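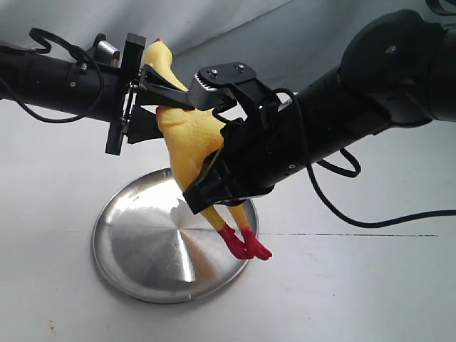

Station 2: both arms at the rubber chicken, over the steel plate.

Nomum open day, Worville workshop
Pre-opening safety checklist, handover demonstration
Sun 13 August
Checked by: Pendo Nyaga
Second check: Prasert Wongsuwan

1. Emergency stop within reach of the operator's chair
OK. Pressed and reset for each arm separately.

2. Arm bases bolted down, no play
OK. One bolt on the left base took a quarter turn. Marked with paint pen.

3. Cables clear of moving joints
OK with comment. The right arm's cable comes down onto the table. Run the full handover slowly once before the doors open and watch the loop at the wrist. If it catches, stop and call Prasert.

4. Gripper fingers and screws
OK. Checked with the hex key from the drawer, not by hand.

5. Grip force limit set
OK. Set to 14 on both. Hilkka had it at 30 for the metal parts on Friday, so read the screen again after any restart.

6. Objects for the demonstration
OK. Rubber chicken and steel plate only. Visitors may hold the chicken between runs, when the operator hands it to them. No food, keys or phones to be given to the arms, whoever asks.

7. Table surface
OK. Wiped down. Plate to go back in the same spot after each run or the drop position will be out.

8. Visitor barrier
NOT OK at first check. The rope was too near the table on the window side and a child could have reached over. Moved back and checked again by Nusrat Khokhar. Now OK.

9. Floor and exits
OK. Extension lead taped. Fire door clear, but the Ndung'u delivery boxes need to stay on the other side of the corridor.

10. Staffing
One operator and one person at the rope at all times. Mutua Nyaga covers the rope until lunch, then Hilkka Tuominen. If either has to leave, the arms are paused.

11. First aid kit
OK. Plasters low. Reorder before the Cerkville visit in September.

Result: station may open. Repeat items 1, 3 and 5 after the lunch break and initial the sheet on the door.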